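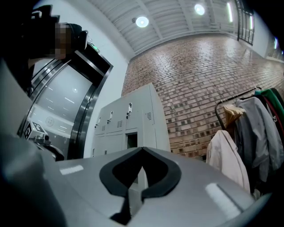 Coroner's inquest

A coroner's inquest is a public hearing into how somebody died, and I've sat through enough of them that people keep asking me to write one of these entries, so I finally have. I'm sticking to the sort held after a death in police custody or during a police operation, as those are the ones I know.

Purpose

An inquest isn't a trial. There's no accused, no verdict of guilty, and no sentence at the end. The coroner has to work out who died, when and where they died, what the medical cause was, and how it came about – that last one takes up nearly all the time. In most Australian states an inquest is mandatory if the person was in custody or died as a result of police actions, so the family doesn't have to ask for one (though plenty of families I've met had no idea, and had already started a petition).

Before the hearing

The brief of evidence comes first. It's the big folder of statements, phone records, radio logs, body-worn footage and the autopsy report, and it's usually put together by police. Yes, police investigating police! An officer from another command or from professional standards normally does the job, and some places have an outside body looking over their shoulder, but it's still the complaint I hear most. The brief in the Tomley matter ran to 2,000 pages, and the family's lawyer got it 23 days before the start.

Then there's the wait. I've seen gaps of 3 years between a death and the first day of evidence. Memories fade, officers move on, and parents put off everything else in their lives.

At the hearing

Counsel assisting the coroner calls the witnesses and asks most of the questions. The family, the police service and individual officers can each have their own lawyer, and they all get a turn. A witness can object to answering if the answer might incriminate them, and the coroner may then give a certificate so it can't be used against them in most later cases. I used to find this maddening. Guoqing Meng, a solicitor who acted for families in Kandon for years, talked me round over a very long lunch – without the certificate, he said, you'd often get silence.

Families can generally make a statement at the end. Bring tissues, even if you're only there to take notes.

Findings and recommendations

The coroner hands down written findings, sometimes months later, and can make recommendations about things like pursuit rules, training or cell checks. The agency concerned may have to reply in writing, depending on the state, but it doesn't have to do what it's told. Ronaldo Lumanlan went back through the recommendations from the Tovar district and found 70 that had been accepted "in principle", a phrase I've grown to dislike quite a lot.

If the coroner thinks a serious crime may have been committed, the matter can be sent to prosecutors. Charges against an officer are rare and convictions rarer still.

See also

Autopsy
Body-worn camera
Death in custody
Zemeck inquest

Last edited 2/24/24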